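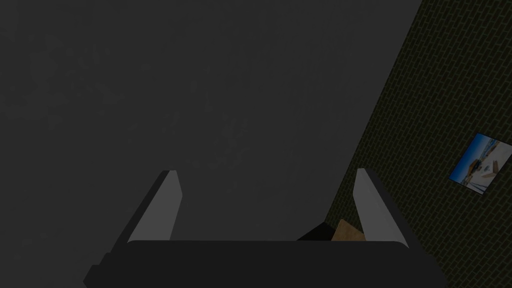 Dark gray surface beside a wall of olive-green tiles (computer rendering)

Bird calls on a very small budget

If you read the July issue, you may remember that Saranya Achari was trying to teach a model to tell warblers apart by sound. Well, it works! Her classifier, Pluvora, now runs on an old laptop and sorts recordings from the creek trail into 53 species, and I have spent far too many evenings feeding it clips from my back porch.

What I love most is how little data she needed. Saranya started with 1148 labeled clips, most of them under ten seconds long. She threw out the ones with heavy wind or traffic and turned the rest into spectrograms, so that each call became a small grayscale picture of pitch over time. From there she could borrow an image network that somebody else had already trained and only retrain the last few layers. The whole run takes 7 minutes on her machine. She timed it while making tea.

The first version had a funny weakness. It was great on her own recordings and terrible on everybody else's. Bindu Venkataraman sent over 600 clips made with a different microphone, and the model called nearly all of them chickadees. Bindu's recorder has a faint hum at the low end, and so did the one Saranya had used on the morning she taped her chickadees. The model had learned the hum.

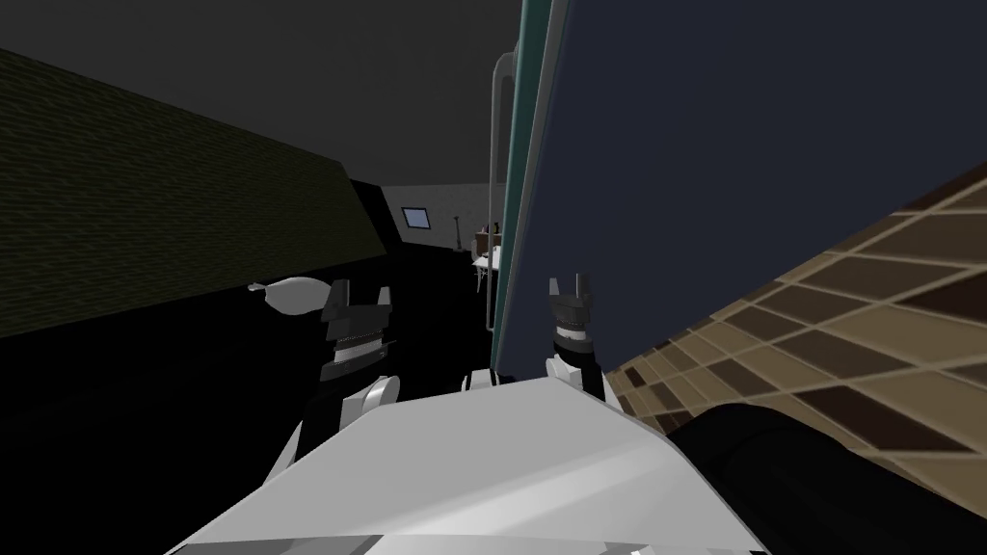
White robot with both grippers open, in a simulated room

The fix is worth copying if you work with sound. Saranya cut everything below the range where the birds sing, then mixed random background noise into the training clips – rain, a fan, a distant road – so the noise stopped being a clue. She also split her test set by recorder, with no device showing up on both sides. Scores dropped at first, which hurt a little, but the model that came out the other end holds up on Bindu's clips and on mine too.

It still mixes up a couple of sparrows, and it has no idea what to do when two birds sing at once. Keegan Beaulieu is working on that second problem with a version that can give several answers for one clip. He'd be thrilled to get your messiest dawn chorus recordings, the more overlap the better. Please keep them uncompressed if you can, and put the recorder model in the file name.

Saranya's notebook and the cleaned clips are in the members' folder under Pluvora. Start with the notebook called "spectrograms first" – the plots alone are a treat, and you can hear each clip right next to its picture. Questions can go to her or to Yabsira Tufa, who wrote the loading script and knows where it gets cranky about stereo files.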